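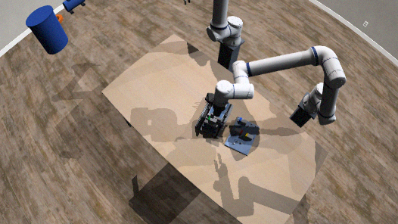
Step 1: Get one arm working before you touch the second

I know, I know. You have two arms in the scene and you want to see them both move! But the method in this tutorial (we call it Vumska, after the lake where Behrouz Naseri first sketched it on a napkin) learns a lot faster if you start with the right-hand arm alone at the fixture and park the other one up out of the way.

Open your scene and load the Billdale task file. It places the table, both pedestals and the small blue-grey fixture for you. Check that the right-hand gripper starts close to the fixture with its lower end near the tabletop. If it starts way up high, the early training runs get spent on learning to reach, and reaching is the boring part.

Step 2: Turn on the shadows

Leave the lights harsh and the shadows sharp. I used to switch them off to save render time, and my policies looked brilliant in simulation and then fell to bits under the lab lights. A tabletop covered in overlapping arm and gripper shadows is what you want your vision network to see from day one. Same goes for the wood grain and the streaky floor. Plain grey everything trains quickly and teaches very little.

Step 3: Collect the seed demonstrations

Drive the arm by hand with whatever controller you like and record 20 good demonstrations of the insertion. Slow is fine. Wobbly is fine too, as long as the part ends up seated. Throw out any run where you bumped the fixture hard enough to move it.

Save them in one folder. The next script reads everything it finds there, including that half-finished run you forgot to delete (ask me how I know).

Step 4: Multiply them

Now the fun bit! The multiplier cuts each demonstration into short pieces, shifts the fixture to a new spot and angle, and stitches the pieces back together so the gripper still arrives where it should. It replays every new run in the simulator and keeps the ones that succeed.

Set the target to 2000 runs and let it go. On our machine it's an overnight job, so I start it before supper and look at it with my coffee.

If the keep rate is very low, your pieces are probably too long. Shorten the last one first, as it covers the final approach and has the least room for error.

Step 5: Train

Train for 300 epochs on the kept runs. Watch the success rate in the simulator and ignore the loss, which flattens out early while the behaviour is still getting better. In our May tests the policy trained only on the seed runs plateaued well below the one trained on the multiplied set, with the same network and the same settings. I ran it again with fresh seeds to be sure and got the same picture. Very happy day.

Step 6: Bring in the second arm

Go back to Step 3 and record a new set using both arms. Keep the first policy's weights as your starting point. Behrouz found that 60 epochs is plenty at this stage, and going longer made the right-hand arm forget some of its good habits near the fixture.

Watch for the elbows. The forearms are long, and a stitched run can swing one straight through the other arm's space. Turn on the collision check under Replay before you multiply the two-arm set.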